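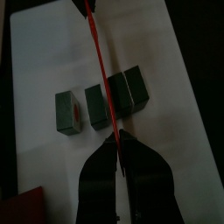
Green test blocks and a thin red rod at the two-finger gripper, seen from the wrist camera.

Clandik compares grippers in Lalmont trial

Clandik has finished a comparison of five robot grippers at its Lalmont workshop. The tests ran through April on a single arm with the same wrist camera and the Muli controller.

Each gripper was given 600 attempts at small block and rod tasks on a white tabletop. The black two-finger model will now go forward to a second round, where it will be run against the Flamus suction unit.

Clandik said the wrist view was useful for checking fingertip alignment, but that dark parts were harder to pick out near the table edge. Lighting will be changed before the next round.

Results will be sent on request to firms that buy or fit grippers.

We use cookies to improve this site. Accept | Settings

Comments (2)

benchtop_3: Will the second round include soft fingers? We dropped ours after a month.

Gripfitter: Please publish the cycle times as well. Success rates alone don't help us much.

© Clandik. All rights reserved. Contact the press office | Back to top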